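Sunireo publishes its handle code: 19 rules for robots that clean around the house

9th December

FOR IMMEDIATE RELEASE

I've been waiting since August to send this one out, so please forgive me if I sound a bit excited. Sunireo has published the Cindavura Code, a set of 19 plain rules for any home robot that wipes down cupboards, drawers and the handles on them. It's free to download, anyone can use it, and you don't need to be an engineer to get through it (I'm certainly not one, and I've read it more often than I've read some novels).

My name is Tonantzin Pacheco and I look after the household standards work at Sunireo. I've spent most of this year thinking about drawer handles. My family have been very patient.

Why handles? When we asked people what they'd want a cleaning robot to do in their homes, they talked about floors first and then, very quickly, about the bits everyone touches. A handle gets grabbed by sticky fingers all day long. It also happens to be a rotten shape for a machine. It sticks out, it has a gap behind it, it's shiny, and it's fixed to something that slides open the moment you pull on it. The safety rules we found had plenty to say about big moving arms and very little about a damp cloth and a chest of drawers.
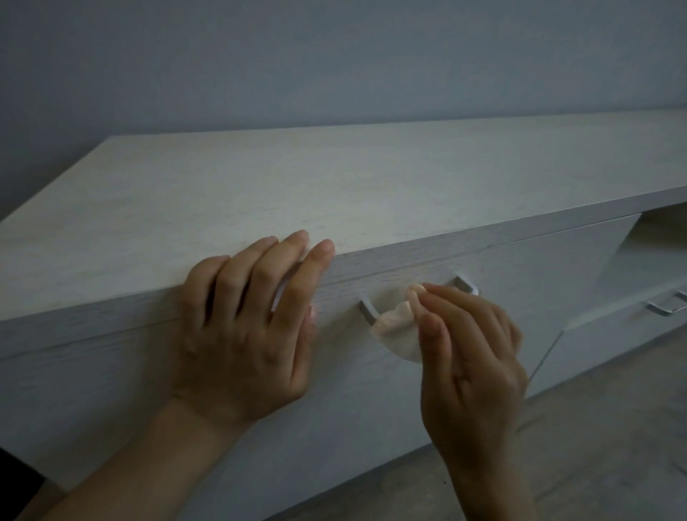
So we started with how people do the job. Rule 1 says a task has to be written down from watching a person do it, at normal speed, in an ordinary room, before anyone writes a line about how the robot should do it. That sounds obvious now. Our first draft was written at a desk, and it left out the other hand completely! We had pages on the wiping hand and its cloth, and not a word about the one that leans on the furniture.

Rules 2 to 6 are all about that second hand. A robot with two arms should use one to steady the unit whenever the other is pressing or rubbing. A robot with one arm has to show that it can wipe without dragging a drawer open or walking a light cabinet across the floor. The steadying hand goes on a flat panel or a solid top edge, never on another handle and never on glass. It must let go first if somebody else's hand comes near. We argued over that last part for ages and I'm very glad it stayed in.

The code also asks makers to treat each type of handle as its own small job. A long bar with posts at each end wants a different movement from a short pull sitting close to the panel. If a robot meets a shape it hasn't been checked on, rule 7 tells it to leave that handle alone and let the owner know. A skipped handle is a small nuisance. A handle torn off its screws means a phone call I'd rather not take.
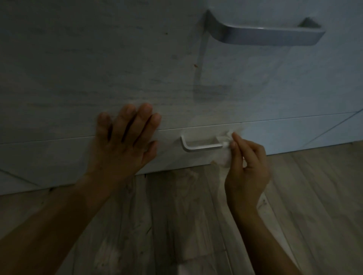

Then there's pressure, which gave us more trouble than everything else put together. People change how hard they rub all the time without noticing. They go lightly over a flat front and dig in at the corner where the metal meets the wood. We've set a ceiling for each kind of surface, with a lower one for painted and printed finishes, and the robot has to stay under it even when a mark isn't shifting. After three passes it stops, and the mark goes in the cleaning report as "still there". I like that rule a lot. I've met machines (and one or two people) who would have kept going until the finish came off.

Cloths get four rules to themselves. Tissue, cotton or microfibre are all allowed, so long as the robot knows which one it's holding. A cloth that has picked up visible dirt can't go on to the next handle with the same side showing. It has to be refolded or swapped. Nothing used in a bathroom goes anywhere near a kitchen, and a dropped cloth counts as a dirty cloth. My mother could have written this section in five minutes, and she did point that out.

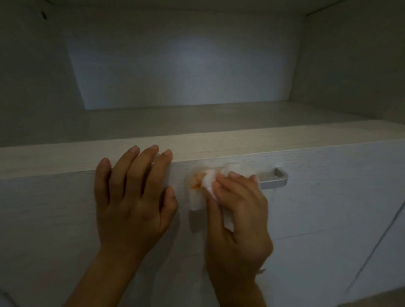
We put the draft out for comment in August and got 649 replies. I read every one, usually with a biscuit. They came from cleaners, care workers, furniture fitters, parents, robot people and one very thorough piano restorer. The care workers changed us the most. They asked for the robot to announce itself before reaching for a drawer beside a bed or a chair, and that's now rule 16. Furniture fitters told us to say something about loose screws, so a robot that feels a handle wobble has to stop and report it.

Posik, who make a two-armed home helper, tried the draft on their own machine and sent us a long list of complaints, nearly all of them fair. Jaramillo ran a separate trial in 50 homes, with people filling in a short form after each visit. The forms are where the rule on coloured residue comes from. Orange or brown marks on a metal handle could be food, could be rust, could be old polish, and a robot shouldn't guess. It should start with a dry wipe, check the cloth, and only use a cleaning product if the owner has picked one for that piece of furniture.
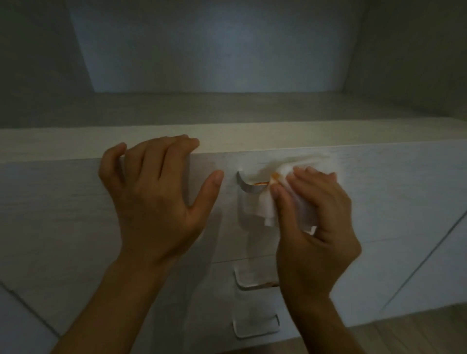 The last rules cover recording. Plenty of firms learn these jobs from footage of people's own hands at work at home, and I think that's a perfectly sensible way to learn. But people should know what's being kept, who can see it and how to get it deleted. The code asks for a one-page consent sheet in everyday words, a chance to look through the footage before it's used, and no faces, letters or screens left readable. If the person changes their mind, the footage goes, and they don't have to say why.

What happens next? From today any maker can check its robot against the code and publish the results. There's a checklist at the back - 98 questions, all answered with yes, no or "doesn't apply" - and we'd like to see the noes published too. Sunireo isn't charging for any of it and we aren't handing out badges. We may look at a proper test scheme later on, once we've seen how people get on with the checklist.

I'd also love to hear from anyone who cleans for a living and thinks we've got something wrong. Sliding doors are next on my list, and I already know they're going to be awful.

Notes for editors

The Cindavura Code is available from Sunireo as a download, in standard and large print. Printed copies can be sent on request.

Tonantzin Pacheco is available for interviews and is happy to talk about cloths at length. Please contact the Sunireo press desk to arrange a time.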